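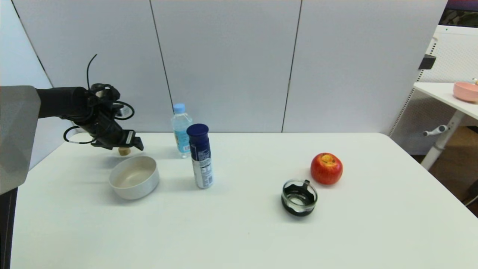

Left hand of the Plitel cell above the white work table, with the bowl, bottle, can, apple and glass cup.

Plitel Tabletop Cell: Setup and Maintenance Notes
Podudville site

Scope
These notes accompany the Plitel tabletop recordings and set out how the cell is prepared, checked and repaired. They apply to the left arm and hand only. The release contains 3,472 episodes, all recorded under the procedure given here.

Preparing the table
The table top must be plain and clean before a session begins. Objects are placed by hand within reach of the arm, and the front of the table is kept clear. Partition panels remain closed behind the table during recording. Items for later episodes are kept on the side table.

Cable check
The cables at the hand are left with enough slack for the wrist to turn fully. Before each session the operator moves the wrist slowly to both limits and watches the loops above and below the hand. A cable that pulls tight, or catches on a finger, is to be re-tied before power is applied to the fingers.

Finger calibration
Calibration is repeated every 30 episodes and after any contact with the table hard enough to stop the arm. Each finger is opened, closed and returned to its rest position 3 times. Results are written to the file pagano_log.

Repairs
Fingertip pads are replaced as a full set. In December the hand cable was replaced after intermittent loss of signal from one finger - the 162 episodes affected carry the flag "cable" and should be left out of any work that depends on finger position. The spare cable is stored with the Brultis tool kit.

Contacts
Cell maintenance: Chiyo Tsuchiya
Data release and corrections: Carmela De Luca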